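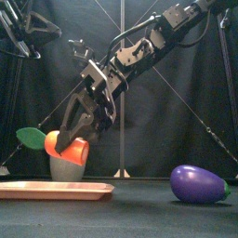 Carrot across the top of the gray cup, fingers still at the middle of it.

tarmo_silina
Posted 09:12
Dear all, I need advice about the planner in our two-arm cell. The task is to move the toy carrot between the tray and the cup. The state estimator reports "carrot in cup" in situations like the one in the picture, with the carrot resting on the rim. The planner then accepts the step and sends the open command. I run the estimator at 30 Hz and the check is only a distance between two centers, object and cup, seen from one fixed camera. Should I write a better predicate, or train a small classifier for success? Motion planning is done by Stedwood, if that matters.

r_pfister
Posted 09:40
Write the predicate. Center distance cannot tell you "on" from "in". You need the long axis of the object and the height of the rim. If the axis is nearly horizontal and the center is above the rim, it is "on". We have used this for bottles in Hubmann trays and it took me one afternoon.

brisa.tapia
Posted 10:05
I don't agree with Roswitha. The axis is only good if the pose is good, and in your picture the fingers cover the middle of the carrot. Most pose trackers I have used will jump exactly in this moment. I would label frames and train the classifier. Four classes are enough: in hand, on rim, inside, elsewhere.

r_pfister
Posted 10:11
Then do not evaluate while the fingers cover it! Open, retreat, wait 300 ms, evaluate.

brisa.tapia
Posted 10:19
And if it rolls off when you open? Now you have detected the mistake perfectly, on the floor.

tarmo_silina
Posted 11:02
Thank you both. I forgot to say that I also have a view with the grippers away from the objects. I tried the axis test on it and the pose is stable, but the estimator sees one object as two, with a border where the color changes.
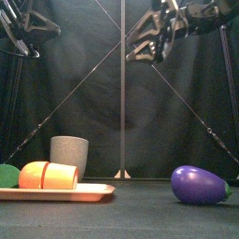 Both grippers open and empty, toy pieces on the tray in front of the cup.

prantl_t
Posted 11:30
The split is a segmentation problem. Merge masks that touch and have parallel axes, before the pose fit. Be careful with the cup: from this camera the yellow piece hides its lower part, so your cup center is probably too high. Take the cup position from the last clear view.

tarmo_silina
Posted 13:47
The cup center was wrong by 21 mm — this explains a lot. With merged masks I replayed a log of 1438 frames and the two objects became one in nearly all of them. The rim case is still open.

mk_tseng
Posted 14:20
For the rim case I would do both, in order. Predicate before release with a low threshold, so "not sure" means keep holding. Then lift a little, turn the wrist until the axis is vertical, try again. No classifier until you have enough failures to train it.

brisa.tapia
Posted 14:36
I can live with that, if he saves the failures from today.

tarmo_silina
Posted 15:05
Saving is switched on. Mei-kuen, by which angle do you start the wrist turn? The cup is light and I am afraid to push it over.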